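件名: Re: [arm-build] 皿をつかむ手先、指の厚みとカメラ位置について
差出人: Tharun Kulkarni
宛先: arm-build メーリングリスト

Kulkarni です。Courtois さんの質問への返事と、こちらの作業の報告をまとめて送ります。長くなったので見出しをつけました。引用は必要なところだけ残しています。

Dorian Courtois さんは書きました:
> 家の台所で使っている腕に、食洗機のかごから皿を出す作業をさせようとしています。
> 腕は Orker の中古で、手先は自作の平行二指です。
> コップと椀はだいたい取れるようになりましたが、皿がうまくいきません。
>
> 困っているのは次のことです。
>
> 1. 指が厚くて、隣の皿に当たる。指の先は今 10 mm あります。薄くすると
> しなって、皿の重さで先が開いてしまいます。
>
> 2. 皿を真横から見ると細い線のようにしか写らず、カメラの画像から
> 縁の位置がうまく出ません。正面に近い向きの皿は問題ないです。
>
> 3. かごが動く。車輪がついているので、指が少し触っただけで前に
> ずれます。
>
> 4. 制御の周期は 200 Hz にしていますが、触った瞬間に止めるのが
> 間に合っていない気がします。
>
> 共有工房で同じことをしている方がいると Perrin さんから聞きました。
> 手先の図面や、カメラをどこに置いているかを教えてもらえませんか。

■ 先に結論

指は先端だけ薄くして、根元は厚いまま残すのがよいです。カメラは固定の一台で粗く見て、最後の位置合わせは手先の力で決めています。かごは机に止めてください。周期は200 Hzで足りています。遅いのはおそらく別のところです。

以下、順に書きます。

■ 1. 指の厚み

うちも最初は根元から先まで同じ厚みの指でした。樹脂で出力したもので、薄くしたら Courtois さんと同じように先が開きました。

今の指は二つの部品に分けています。根元側は箱形の樹脂部品で、ここで剛性を出します。先端側は板で、幅は変えずに厚みだけ根元から先へ向かって落としています。板の内側に薄いゴムを貼っています。ゴムは全面に貼らず、先から三分の一くらいまでにしたほうが、皿の縁が奥まで入ってくれます。

ねじは M3 を片側に4本使っています。2本で止めていたときは、横向きの力がかかるたびに板が首を振りました。4本にしてからは緩みが減りましたが、なくなってはいません。作業の前に一度増し締めをしています。ねじロックは中強度のものを試していて、まだ良いとも悪いとも言えません。

板の材料はアルミとステンレスの両方を作りました。アルミは加工が楽ですが、縁の硬い皿をつかむと角に傷が入ります。ステンレスは折り曲げの精度が出ず、左右の指が平行になりませんでした。Yang さんが曲げをやり直してくれて、二組目は使える状態です。図面は二組目のものを工房の共有フォルダに置きました。一組目の図面は穴の位置が間違っているので使わないでください。ファイル名が似ています。末尾に b がついているほうが正しいです。

■ 2. 真横から見た皿

これは解決していません。やっていることだけ書きます。

皿が立っているかごでは、カメラから見て真横になる皿が必ず出ます。深度センサも試しましたが、縁の部分は点がほとんど返ってこないか、背景の値と混ざります。かごの針金も同じくらいの太さなので、針金と皿の縁を取り違えることもありました。

今は次の手順にしています。

まず固定カメラの画像で、皿の色のかたまりを探します。ここでは左右の位置だけを使い、傾きは使いません。

次に、かごの仕切りの間隔をあらかじめ測っておいて、見つけた位置に一番近い溝に当てはめます。皿は溝に入っているはずなので、下端の位置はこれで決まります。

最後に、手先を開いたまま真上からゆっくり下ろし、片方の指が触れたら触れた側と反対に少し逃がして、また下ろします。両側とも触れずに決めた深さまで下りたら閉じます。

傾きは画像から出さないことにしました。皿は溝の遊びの分だけ左右どちらかに倒れるので、倒れている方向だけを人が教えています。手抜きですが、これで手先が皿の上から下りるときの失敗はかなり減りました。

色で探しているので、白い皿と、かごの近くに白っぽい容器があるときは弱いです。Courtois さんの家の皿が全部白なら、この方法はあまり役に立たないと思います。その場合は Carré さんのやり方のほうがよいかもしれません。手首にもう一台カメラをつけて、斜め上から見る方法です。配線が増えるのと、手首が重くなるのが欠点で、うちの腕では可搬重量の余裕がなくて諦めました。

■ 3. かごの固定

車輪のついたかごを机の上に置くと、触っただけで動きます。車輪にゴムのくさびをかませただけでは、奥に押す力には効いても、上に引き上げるときに手前が浮きます。

うちでは机に木の当て板を二枚ねじ止めできるようにして、かごの下段の針金を面ファスナーのベルトで机に縛る方法を使うことがあります。ベルトは毎回同じ強さになりません。かごを交換するたびに原点がずれるので、そのたびに基準の溝を一つ触らせて補正しています。補正の動作は一分もかかりません。

共有の机にねじ穴を開けるのは工房の許可がいります。うちは自前の天板を一枚持ち込んで、その上だけで作業しています。

■ 4. 止まるのが遅い件

周期が200 Hzなら、触ってから次の周期で気づくまで5ミリ秒です。下ろす速さが普通なら、その間に動く距離はわずかです。止まらない原因は、力の値にかけているフィルタと、減速の設定のどちらかではないでしょうか。

うちではフィルタの窓を長くしすぎていて、グラフでは滑らかなのに実際は皿を押し込んでいました。窓を短くして、代わりにしきい値を少し上げました。誤って止まる回数は増えましたが、皿を押す量は減りました。

それから、Orker の腕をお使いとのことですが、減速の上限が別の設定画面にあるかもしれません。私は Orker を触ったことがないので、ここは Perrin さんに聞いてください。うちの腕の場合は、制御側で止めろと言っても関節側の設定が優先されていて、気づくまでだいぶかかりました。

■ 5. 今の作業の様子

かごは灰色の針金のもの、皿は橙、濃い青緑、淡い青緑の三枚で、手先は黒いほうの腕です。橙の皿が上で書いた「真横に見える皿」に当たります。手先は橙の皿のすぐ左にあります。淡い青緑の大きい皿は面がこちらを向いているので、見つけるだけなら楽です。
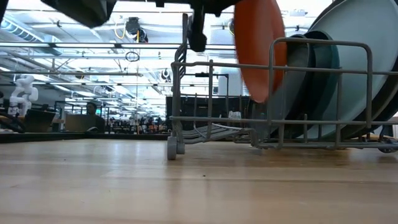
■ 6. 記録のまとめ

八月に入ってから記録をつけ直しました。全部で612回つかみに行かせています。成功と失敗の内訳は、途中でしきい値を変えたので、一つの数字にしても意味がないと思い、まだ出していません。失敗の種類だけ書いておきます。

多かったのは、隣の皿に指が触れて止まるものです。皿は無事ですが、人が見に行くことになります。

次が、つかんだあとに皿が指の中で回るものです。大きい皿で起きます。縁の端のほうをつかんだときに多く、中央に近いところをつかむと減ります。ただし中央は溝の仕切りが邪魔で、指が入る幅が狭いです。

落として割ったのは一枚です。それ以降、調整のときは樹脂の皿に替えています。樹脂の皿は軽いので、最後は結局、重い皿で確かめる必要があります。

■ 7. お願いと今後

Courtois さんにお願いがあります。かごの溝の間隔を測って教えてください。うちの指がそのまま入るかどうかは、それでだいたい判断できます。皿の厚みも、一番厚いものだけでいいので知りたいです。

Yang さんへ。ステンレスの三組目を作るときは、先端の角を落としてほしいです。今のものはゴムの端が角から剥がれてきます。

Carré さんへ。手首カメラの取り付け金具の図面を見せてもらえますか。重さが足りるなら、うちも軽いカメラに替えてもう一度試すつもりです。

Pellbridge に頼んでいたゴム板はまだ届いていません。届いたら硬さ違いで三種類を比べて、またここに書きます。Ronddale の力センサの件は別のスレッドに分けます。

Tharun Kulkarni

追記: 図面の板の寸法はゴムを貼る前のものです。先端の厚みは板が2 mm、ゴムが1 mm で、貼ったあとは3 mm になります。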